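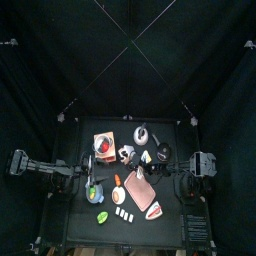
Pessoal, respondendo à Vesela sobre o kit bimanual da Gillero, que estamos com ele montado desde maio e a proposta de renovação vence logo. Escrevo correndo entre duas reuniões, desculpem os erros. Resumo: funciona, mas o orçamento que mandaram pra vocês tem coisa sobrando. O pacote "cozinha" vem com fogãozinho de brinquedo, panela com tomate, cenoura, tábua rosa, chaleira, ferro de passar, e cobram à parte como se fosse instrumento de precisão. Comprem os brinquedos em qualquer loja. A cortina preta em volta da mesa, essa sim vale, deixem no pedido. Antes dela o Vilho perdia a tarde refazendo ajuste de exposição por causa da janela.

Em 8 de novembro de 2023, Vesela Kos escreveu:
> Oi a todos,
> Recebemos proposta da Gillero (revenda Vodemska) para a célula de
> dois braços, com 6 meses de suporte. A Flivora ofereceu algo
> parecido, mais barato, mas sem software de gravação.
> Alguém da lista já usa? Minhas dúvidas:
> - montagem: dá pra fazer sem técnico deles?
> - garras: aguentam objeto pequeno?
> - suporte: respondem mesmo?
> Temos que decidir antes de fechar o ano.
> Vesela

Montagem: dá sim. 2 pessoas, um dia e meio. O manual pula a parte dos cabos de tração no X do fundo, a Pouran descobriu na marra que tem que esticar os dois juntos, um pouco de cada vez. Se apertar um só, a estrutura torce e a calibração vai embora. Guardem o torquímetro perto.

Garras: depende. Objeto leve e de parede reta, tranquilo. Coisa baixinha e redonda é sofrimento, o dedo raspa na mesa. Temos 444 episódios gravados até agora e a maior parte do que jogamos fora foi por isso. Os dedos de reposição da Ranjbar encaixam, só trocar o parafuso pelo mais curto.

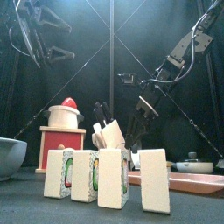
Outra coisa das garras, a folga. Depois de umas semanas de uso direto a abertura já não bate com o valor que o software mostra. Tem rotina de recalibrar no menu de serviço, leva pouco tempo, mas ninguem avisa. Nós rodamos toda manhã antes de gravar e pronto.

Suporte: a Trudy Quinlan, da Vodemska, responde rápido e resolve. Já o chamado direto na Gillero... mandei um em maio sobre queda de quadros na câmera, fecharam sem ler. Peçam a Trudy por escrito no contrato, sério.

Software: grava bem, exporta mal. O exportador trava acima de 1000 episódios por lote segundo eles mesmos, a gente nem chegou lá. A Mahtab Rahimi fez um script que divide antes, posso mandar pra quem quiser, é só pedir em privado que a lista corta anexo.

Flivora não testei. Sem gravação eu nem olhava, vcs vão gastar a diferença em hora de programador.

Vesela, se quiser ver rodando antes de assinar, me diz a data e eu reservo a sala. Tragam os objetos de vocês pra testar.

abs
Vilho mandou lembrança, Pouran tb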